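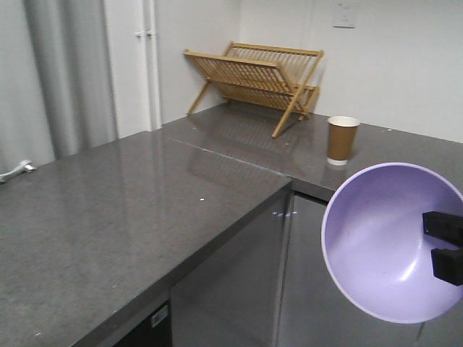

**Peninah Lema**
Lecturer in Companion Animal Welfare, Livmont College

# Chapter 7: The Foster Home as a Place of Care

In the earlier chapters we spoke about the shelter: its buildings, its daily routine, and the diseases which spread there. In this chapter we leave the shelter and follow the animal to a private house, where it will live for some weeks with a person who does not intend to keep it. This person is called a foster carer. The arrangement is old, but the study of it is quite young, and many shelters still run it by habit and by telephone.

When I began my work with dogs, in the town of Winham, the shelter had 46 kennels and a list of foster carers written on a card beside the office door. If a dog did not eat, someone took the card and began to call. The first person who answered received the dog. Sometimes this went well. I remember an old hound who slept three days under a carer's stairs and then came out and asked for food like any other dog. I remember also a young cat who was sent to a home with a large dog, and was brought back on Thursday of the same week with her fur falling out. The carer was kind. The mistake was ours, for we did not ask her who else lived in the house.

## 7.1 What fostering is, and for which animals

Fostering means the temporary care of an animal in a home, while the shelter remains responsible for it under the law. The carer gives the time and the place. The shelter normally pays for the food and the veterinary treatment, and it is the shelter that decides where the animal will go afterward. Students often confuse fostering with a trial adoption. In a trial adoption the family hopes to keep the animal, and the visit is a test for both sides. A foster carer should know from the first day that the animal will leave.

Not every animal needs it. Many adult cats settle in a quiet shelter room within a few days, and moving them twice may do more harm than staying. The animals which usually gain the most are these:

- kittens and puppies too young for vaccination
- mothers with a litter
- animals recovering after surgery
- dogs who stop eating or sleeping in the kennel
- old animals, for whom a hard floor is painful

A difficult group is the dog who has bitten. Some shelters refuse to foster such a dog at all, others do it only with trained carers. We will return to this question in Chapter 9, and I ask the reader to keep an open mind until then.
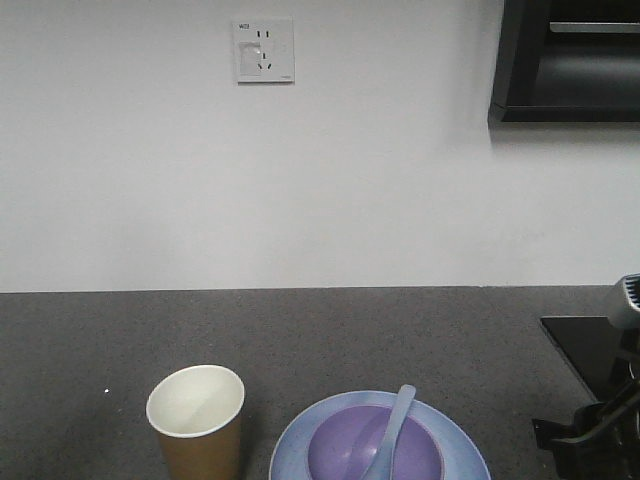 ## 7.2 Matching the animal and the home

Matching is the work of choosing the right home for the particular animal. At the Fernari shelter, where I spent one November as a visitor, the staff used a form of one page. It asked about the people in the home, the other animals, the hours when the house is empty, the stairs, the fences, and what the carer is afraid of. I liked this last question very much. People will write "barking at night, because of my neighbor" or "giving pills," and with such an answer you can already avoid half of the trouble.

The form was read aloud by two members of staff together, and each could say no. Before they used it, nearly 75 animals in a year came back earlier than planned. I was not given a later figure that I could trust, so I do not print one.

A good match is also a question of the carer's experience. A new carer should start with an easy animal, even when the shelter is full and the hard cases are waiting. This is difficult advice to follow in the kitten season. The Palacios method, which is described in full in section 7.5, gives each carer a level from 1 to 3, and a carer moves up only after a talk with the coordinator.

## 7.3 The first night

Most of the urgent calls from new carers come during the first night. The animal hides, or cries, or does not drink, and the carer believes that something is wrong. Often nothing is wrong, but a person alone with a frightened animal cannot know this. The shelter should therefore give one telephone number which is answered at night, and should call the carer itself on the first evening, before any problem appears.

The carer is asked to prepare one small room with the door closed, and to put in it water, food, a bed, and a place to hide. Cats need also a litter tray, as far from the food as the room allows. Visitors should wait. Other pets of the house should wait too, and the time of waiting depends on the health checks explained in the next section.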